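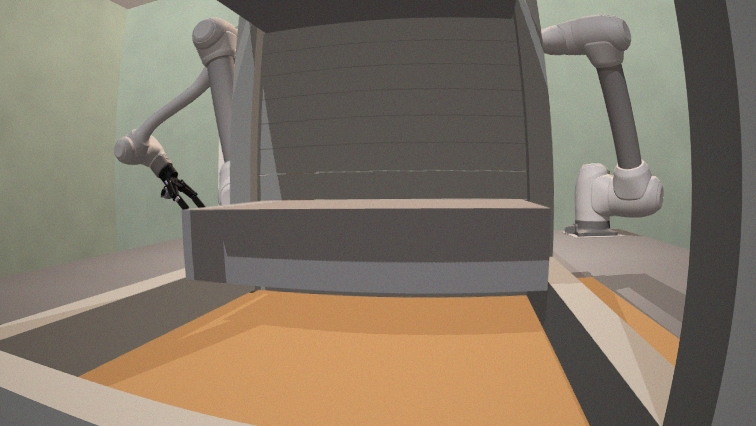

How much space do I need to start keeping a seed library at home?

A single shelf will do! I started with a shoebox and it held everything I owned for two growing seasons. Seeds are tiny, and 60 paper packets stood on end take up less room than a row of cookbooks.

Seed Saving: Your Questions
By Syafiqah Ginting
Updated in March

What should I save first?

Peas, French beans, lettuce and tomatoes. They mostly pollinate themselves, so what you sow next year should look very much like what you grew this year. My own first go was a climbing bean called Guthrie, handed to me over a fence, and I've grown it ever since (it's a lovely purple thing and it never sulks).

Can I save seed from shop-bought hybrids?

You can, and it's great fun, but you won't get the same plant back. F1 seed gives a mixed bag. Grow it in a spare corner and see what you like.

How dry do seeds have to be?

Drier than you'd think. A bean should crack when you hit it with a hammer – if it dents, leave it another week. Small seeds can sit on a plate out of the sun, stirred now and then with a finger. Please don't use the oven!

What about tomatoes?

Squeeze the pulp into a jar with a splash of water and leave it for 3 days. It will smell dreadful. Rinse it through a sieve and spread the seeds on a plate, not kitchen paper, or you'll be peeling them off until supper.

How long do they keep?

Parsnip is best used the next spring. Onions and leeks manage a year or two. Beans last three or four, and tomatoes often go well beyond that if they're cool, dark and dry.

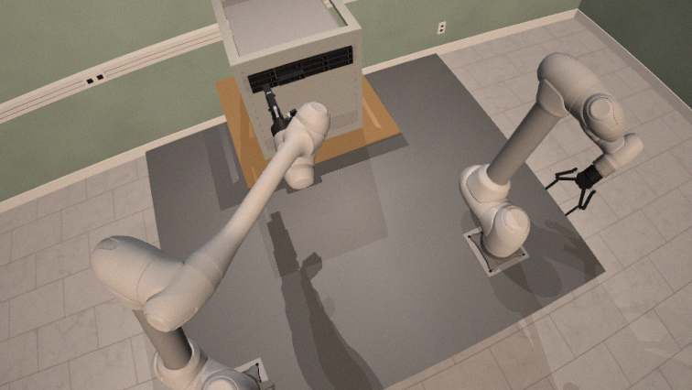
Labelling and swapping

What do I write on the packet?

Variety, year, and where you grew it. I add a note on flavour too, as my lettuce Pedelard tastes wonderful in May and like soap by July.

How many plants should I save from?

For lettuce, a few is fine, and one good plant can give you 1,000 seeds or more. Sweetcorn is a different matter and wants a big block of plants, so I share that job with two neighbours.

Do you post seeds?

Within the UK, yes. Send a stamped envelope and say which you'd like. We have 400 packets ready for this spring, and the Lurico squash always goes first, so write early.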